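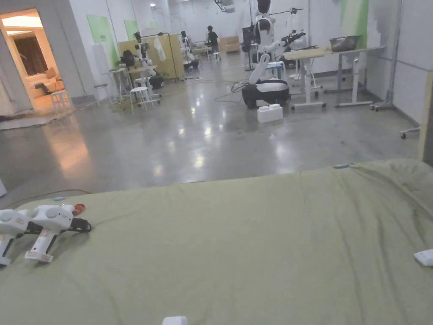 Chapter 6
Sleep and the Working Week

I used to think I was good at sleeping. I could nod off on a bus, on a couch, once in the back row of a training day in Wavley, and I figured that meant everything was fine. Then I kept a sleep diary for 12 nights and found out that I was running on far less than I thought (and that being able to drop off anywhere is often a sign of being short on sleep!).

So this chapter starts with you and your own nights, before we get to any of the theory. Grab a notebook and put it by the bed. Each morning, write down when you turned the light off, when you think you fell asleep, any times you woke up, and when you got up for good. Don't look at the clock during the night if you can help it. Your best guess is fine, and it's what most sleep clinics ask for anyway.

In Chapter 5 we looked at the body clock and how light sets it. Now we add the other half of the story, which is sleep pressure. The longer you're awake, the more it builds, and a long nap late in the day lets a lot of it out. That's why the Sunday afternoon snooze feels so great and Sunday night feels so awful. I still fall for it, usually in September when the weather turns and a made bed starts looking very friendly.

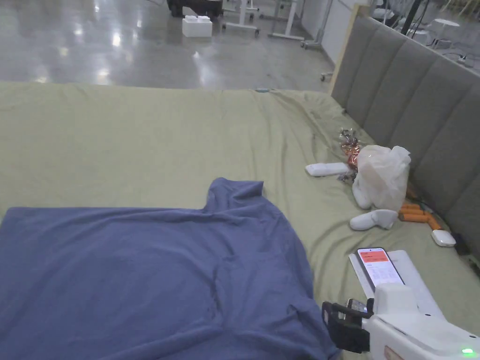 Mthembu wrote to me after the first edition that none of this works for people on rotating shifts, and that telling a night nurse to keep a regular bedtime is like telling her to change jobs. Fair point, and I've added a whole section on shift work, starting with the Prukville bakery case. Read it even if you work nine to five, as the part on naps before a late shift is useful for anyone with a new baby or a long drive.

Before you go on, try these:

Write down what time you'd go to bed if you had no alarm for a week.
List everything you drank after lunch yesterday, coffee and soda included.
Start your diary tonight and bring it with you to Section 6.2.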